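How Small Stationery Shops Keep Their Customers: A Study of Pilell Street, Brernley
Project report, second year, Retail and Local Economy
Student: M. Adamczyk
Supervisor: Keir Munro
Submitted 14th March

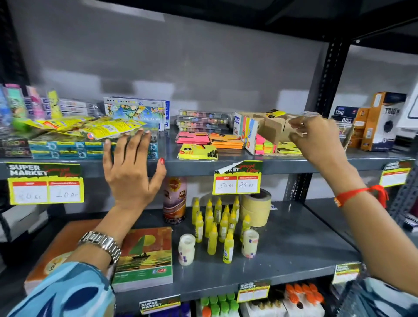
Figure 1. Shelves with stationery and art supplies.

1. Introduction

In many towns the small stationery shop is disappearing. Supermarkets sell pens and notebooks at a low price, and parents can order a complete school set from their telephone in the evening. In Brernley, however, there are still 4 independent stationery shops, and 2 of them are on the same street. I wanted to understand why people continue to buy there.

My research question is the following: what makes a customer choose a small stationery shop when the same product is cheaper in another place?

2. Method

I used a short paper questionnaire with nine questions. It was given to customers who were leaving the shops on Pilell Street during the last two weeks of January. I received 97 completed questionnaires. I also made 3 interviews with shop owners, each of them lasting less than one hour. One owner did not wish to be recorded, so for this interview I have only my written notes.

The questionnaire was first prepared with twelve questions. After a discussion with Mr Munro I removed three of them, as they asked for almost the same information in different words.

3. Results

The most common answer was that the customer needed only one or two things. A person who needs a single sheet of card or one tube of paint does not want to pay for delivery, and does not want to buy a packet of ten. The owners know this well. The owner of Provik told me that single items bring very little profit, but the customer who comes for one pencil in winter will come for the whole school list at the end of summer.

The second answer was advice. Customers who buy art materials mentioned it much more often than customers who buy office products. Several of them wrote that they were not sure which paper to use with which paint, and that they prefer to ask a person.

Price was mentioned less often than I expected. Some customers wrote that they did not know the price in the supermarket and had never compared.

The opening hours were the main complaint. All the shops in the study close before many people finish work, and one is also closed on Saturday afternoon.

4. Limits of the study

I asked only people who had already visited the shop, therefore the opinion of those who never go there is missing. January is also a quiet month for this trade. The same questions in August would probably give a different picture, with more families and fewer older customers.

5. Further work

It would be useful to repeat the questionnaire outside the supermarket on the ring road and to compare the two groups. The owner of Provik has agreed to a second interview after the summer. The full list of questions is in Appendix A, and the interview notes are in Appendix B.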